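Notebook, open day, April

Doors at ten, but I was in at 8 because I didn't trust the chargers. Good call too, one of the battery packs had been sitting in the cradle crooked all night and had nothing in it. Swapped it, put tape over that slot, wrote DO NOT USE on the tape. If you are reading this and the tape is gone, please put it back!

The plan, for anyone who wasn't at the Pevville meeting: three stops for visitors. Stop one is the arm, running the cup routine. Stop two is the hand-held gripper, which people can pick up and use themselves. Stop three is the bed, where we do soft stuff with the same hand-held gripper and I talk while I do it. Edit had the arm, Ákos floated between one and two, I had the bed all day (and my back knows it).

Arm first, since it gave us the most trouble. Edit loaded the Stomow build the night before and it ran clean, then at the first public run it stopped dead over the second cup and sat there. Kids loved it, they thought it was thinking. She got fault 983 on the pendant, cleared it, ran again, same fault in the same spot. We went back to the old build, the one we call Phan, and it was fine for the rest of the morning. Slower, though. I still think it's the new speed limit on the wrist joint, Edit thinks it's the cable dragging. She has the log (run 2379) and is going to look at it when she's had some sleep.

Stop two was the surprise hit. I had thought people would want to watch the arm and ignore the thing you have to squeeze yourself, and it was the other way around. There was a line most of the time. One little boy came back over and over and got really good at picking up a sock by the toe. Adults are worse at it than kids, they grab too deep and they pull the trigger all at once. Ákos started telling people "squeeze it like you're holding a chick" and that helped a lot, so let's keep that line for the next one.

Couple of things to fix on stop two. The trigger is a stretch for small hands, and we need some kind of spacer or a second handle. Also people put the gripper down on its jaws, which I winced at every single time. A stand, please. Even a cardboard one.

We broke for lunch in shifts. I ate a cheese roll standing up next to the parts cabinet and answered questions with my mouth full, sorry to the gentleman from Patico, who was very patient and wanted to know everything about pad wear. I told him what I could. He left a card, it's pinned over the sink.

Afternoon, the bed. I wanted it to look like a bed somebody sleeps in, so on went the panda sheet and the pillows and the pink blanket and everything else from the soft bin. Last year we used a plain gray sheet and one folded towel and it looked like a hospital, and people walked right past. This time they stopped! Pandas do a lot of the work for you.

My talk was mostly about why soft things are hard. A cup stays the shape it is. Cloth doesn't, and anything padded squashes under the jaws and you can't tell from the outside how much you have hold of. I'd do a few picks, chat, do a few more, let somebody from the crowd choose what I went for next. They always go for the hard one. 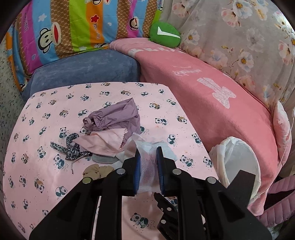
Edit Kerekes

The diaper was the favorite by a mile. I pinch it up in the middle and the padding bunches between the blue pads, and a whole row of parents leaned in like I was doing surgery. One mom asked if it does the 3 a.m. ones. I had two of them out, a rolled one as well, and the rolled one is a different job altogether, you have to think about whether you're going over it or into the open end. I'd like a proper session on just that.

The leopard strip with the string tail is a pain and I want it to stay in the bin for exactly that reason. Same goes for the scrunchie, which lies so flat on the sheet that you have to come down very square to get it. The shiny purple thing with the elastic cuff is better than it looks: go for the cuff, the rest is slippery.

What I'd change at the bed: I talk too long before the first pick. By the last group I started with the gripper already moving and explained after, and they stayed longer. Also the lamp on the left was in my eyes from 2 on, so move the bed or move the lamp.

To do, before we all forget:
Edit to look at run 2379 and decide on Stomow or Phan.
Ákos to build the stand, and see about the trigger spacer.
Me: wash the sheet, wipe down the pads, write back to Patico.
Somebody order more of the blue pads, we are on the last pair.

Packed up by six. The crooked battery slot is still crooked.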